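Geerts simulation and planning work: progress report
Prepared by Teodora Matić, 9 April 2026

Summary

Work on the tabletop planner is on schedule except for the grasp scoring module, which slipped. The simulator now loads cluttered kitchens without manual cleanup, and the planner runs against them overnight. We are asking for no change to the budget.

Planner

Corrado Costa replaced the old sampling planner with one that keeps partial plans between requests. When an object moves, the planner repairs the affected segment and leaves the rest alone. The nightly run is 4000 planning problems, of which 84 percent return a collision-free path inside the time limit. Most of the failures are reaches into an inside corner, where the wrist has little room to turn. Corrado is testing a second seed posture for those cases.

Joint limits are now read from the robot file at startup. They used to be hard-coded in two places that did not agree.

Perception

Joyce Mrema finished the label exporter. Each rendered view is saved with its depth map, object masks and poses. Small items standing close together are still merged by the segmenter more often than we would like, and dark objects next to each other give poor outlines. She has a new training set queued but has had to share the machine with the nightly run.

Scene generation

Gianni Fontana's generator places objects on support surfaces and rejects any layout that starts in collision. We have 12 base kitchens. The L-shaped one is our main test for corner reaches: green apple toward the near end of the counter, red apple back at the inner corner, dark teapot with a silver sphere in front of it on the far section. The sphere is useful for checking the renderer's reflections. Cabinet fronts are plain surfaces with no handles, so drawer and door tasks are out of scope for this kitchen.

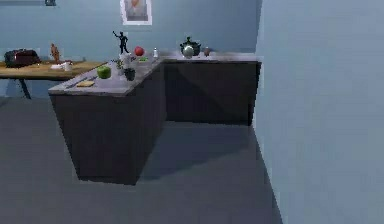

Open issues

Grasp scoring is 7 working days behind. The scorer and the planner used different frames for the tool, and the fix touched more code than expected.

Scene files written by the old Dralletness converter lose their friction values. Kelly Fairclough is adding a check on load.

Next period

Merge grasp scoring, retrain the segmenter, and freeze the interface to the controller. The review with Likdale remains planned for October.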